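Subject: Re: [homeauto] Laundry folding, are we there yet?
From: Senyo Agbenyega

On Thursday the Wanbridge list digest had this:

> The Trurarik demo did 9 towels in a row without a miss.
> I'd say folding is a solved problem, give it 2 years
> and you can buy one.

Towels, sure. A towel is a rectangle and every one in that demo was the same size. I'd like to see it try a pink openwork knit with the sleeves every which way, on a round table with a printed cloth under it and folded piles already taking up the edge. A kid can find the shoulders on that. I have my doubts about Trurarik.
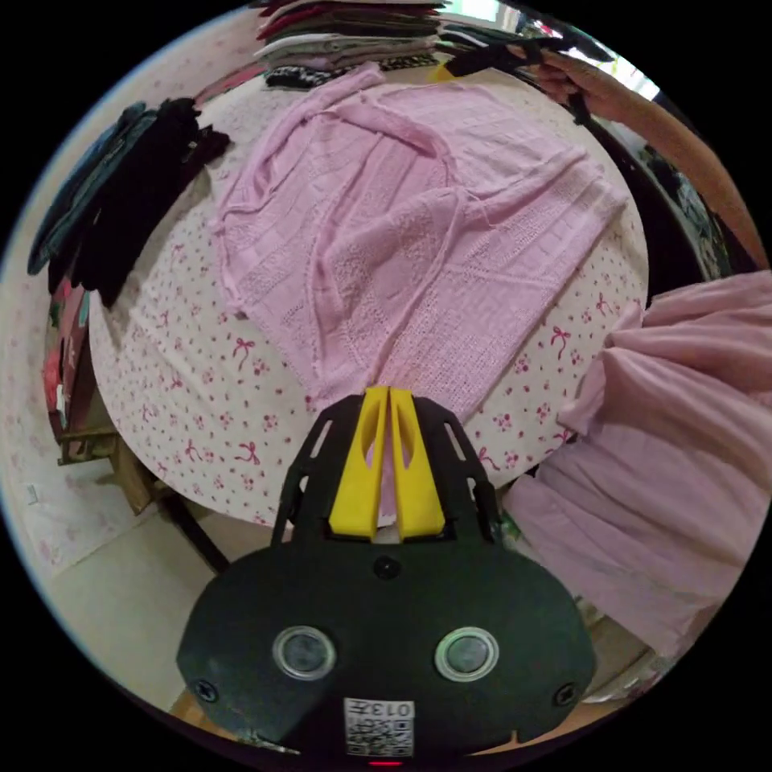 Kadrić wrote back to me off list that I'm being unfair, that towels were never the goal, and that what matters is how fast the failure rate drops once the training data includes real clothes. Maybe so. Then publish the failure rate. I went through all 186 messages in the old thread and found three that gave one, all for flat items.

I'll change my mind when somebody posts an uncut run of a mixed basket, knits and pleats included, at normal speed. Until then I'm folding my own.

Senyo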